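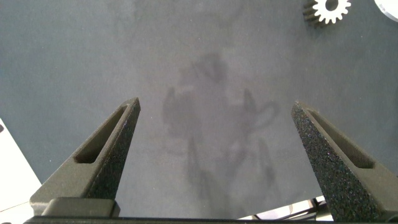

Istwood busca ayudante de mesa (media jornada, turno de mañana)

Publicado en: Ofertas / Taller y almacén
Jornada: de lunes a viernes, de 8:30 a 13:00
Contrato: sustitución, con posibilidad de quedarse si nos soportamos mutuamente
Incorporación: marzo

En Istwood preparamos pedidos pequeños: piezas sueltas, recambios, juegos de tornillería y otras cosas que caben en una caja de zapatos y que alguien necesita con urgencia desde hace meses. Todo pasa por la mesa larga del taller. Es gris, mate, grande, y tiene una capacidad asombrosa para llenarse de objetos que no pertenecen a ningún pedido. Buscamos a una persona que la mantenga a raya.

El puesto se llama «ayudante de mesa» porque «responsable de superficie» nos pareció un exceso y «auxiliar polivalente» ya lo usa todo el mundo para no decir nada.

Qué harás

Llegar antes que los pedidos y dejar la mesa despejada. Despejada quiere decir sin tazas, sin albaranes de otra semana y sin la pieza que alguien dejó «un momentito».

Sacar el contenido de cada bandeja, compararlo con la hoja y agruparlo. Si falta algo, se dice. Si sobra algo, también se dice, aunque dé más pereza.

Embolsar, etiquetar y pasar a cajas. Las etiquetas van rectas. Aceptamos cierta flexibilidad filosófica al respecto, pero el lector de Horex no, y es el que manda.

Limpiar la superficie al cerrar el turno. Paño húmedo y después paño seco. En un fondo gris oscuro el polvo claro se ve desde la puerta y los tornillos negros no se ven ni con la nariz encima, así que conviene acostumbrarse a pasar la mano antes de dar nada por terminado.

Devolver cada herramienta a su sitio. Los sitios existen, están rotulados y se respetan de manera desigual.
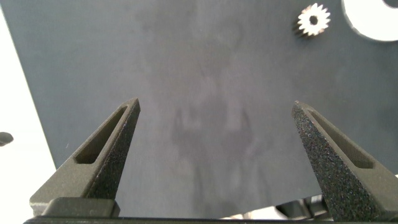

Los viernes se hace el repaso general: inventario de bolsas, cajas y cinta, reposición de lo que se haya acabado y una ronda de objetos perdidos que suele alargarse. El mes pasado aparecieron tres metros flexibles, todos del mismo dueño, que llevaba semanas acusando a los demás.

Qué pedimos

Buena vista de cerca, o unas gafas que la sustituyan con dignidad.

Manos tranquilas. No hace falta ser rápido el primer día; sí hace falta no mezclar las M4 con las M5, que es la causa principal de nuestras llamadas desagradables.

Poder estar de pie buena parte de la mañana. Hay un taburete alto y se puede usar. Es incómodo, pero es sincero.

Leer una hoja de pedido en español. Algunas traen anotaciones a mano del cliente y ahí ya no exigimos leer, basta con preguntar.

Levantar cajas de hasta 10 kilos. Las de Jalali pesan más y para esas hay carretilla, que no es decorativa.

No pedimos carné, ni inglés, ni título, ni «pasión por los retos». Si tienes experiencia en almacén, mercería, laboratorio, farmacia o cualquier lugar donde las cosas pequeñas tengan consecuencias, cuéntalo. Quien haya montado maquetas de tren durante años y nunca se haya atrevido a ponerlo en un currículum, que lo ponga.

Qué ofrecemos

Salario según convenio, prorrateado a la jornada. Se paga el último día del mes, no «a primeros», expresión que cada empresa interpreta según su fe.

23 días laborables de vacaciones al año, en la parte proporcional que corresponda.

Pausa de 30 minutos con café incluido. El café es de Grotano, lo compramos por sacos y las opiniones están divididas.

Buena iluminación de techo. Da algo de sombra propia según dónde te coloques, y al tercer día cada cual ha encontrado su rincón y lo defiende.

Ropa de trabajo y guantes, si los quieres. La mitad del equipo trabaja sin ellos porque con guantes no hay quien abra las bolsas pequeñas.

Dos semanas de acompañamiento antes de dejarte a solas con la mesa.

Cómo presentarse

Envía el currículum por el formulario de esta página o déjalo en recepción por la mañana, en papel, sin doblar en ocho. En lugar de carta de motivación, responde en pocas líneas a esto: tienes delante una bandeja con piezas de 2 pedidos mezclados y una sola hoja. ¿Por dónde empiezas? No existe una respuesta correcta, aunque hemos leído varias bastante incorrectas.

Las entrevistas son cortas y se hacen de pie, en el propio taller, junto a la mesa. Te pediremos que ordenes una bandeja mientras hablamos. Está permitido callarse para contar.

Contestamos a todas las candidaturas, también a las que no siguen adelante. Si ya te presentaste el año pasado, vuelve a hacerlo sin apuro: aquella vez buscábamos a alguien para la tarde y el horario echó para atrás a casi todo el mundo, incluidos nosotros.

El formulario admite PDF. Otros formatos los admite también, pero luego no los abre.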